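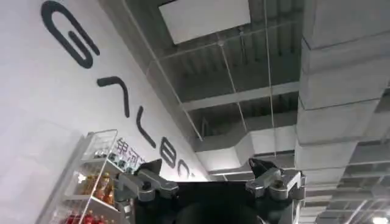
Wrist view, fingers open, GALBOT wall and bottle shelves at left.

14th June

Back on the shelf question. Veikko Laaksonen wants a yes or no on whether an arm can take over restocking at the Candia store, and I keep giving him a "not yet" that he doesn't like.

The target for a shelf run is 900 bottles put away without a person stepping in. Best we have in the log is 587, and that was with one bottle size, all labels facing the same way, and the shelf already straightened by hand. I don't count that as restocking. Somebody did the fiddly part first.

Things that still bother me:

Clear fronts and wire sides. Depth readings go to pieces on anything see-through, so the planner thinks there's a gap where there is a panel. Millisari says their new filter fixes it. They said so in December as well.

Full rows. Putting the first bottle on an empty tier is easy. The last one, with neighbors touching on both sides, needs a nudge and a wiggle that any teenager on a summer job does without looking. We have no good wiggle.

Bottom tiers. The wrist runs out of room before the fingers get there – Odon's longer linkage might help, but it will flex more.

Ntuli sent over their summary, 2,238 picks, very pretty chart. Picks only. No word on where the bottles ended up or how many were standing. Asked for the placing numbers, no reply so far.

I'd be happy to be wrong about all this. A person does a tier while chatting and also notices the leaky one, wipes the shelf and turns the labels out. We're scoring the arm on a quarter of that job and it still wants a helper.

To do: 3 runs with mixed sizes, nothing straightened beforehand. Log every hand that goes in, mine too. Ask Veikko who pays for the spills.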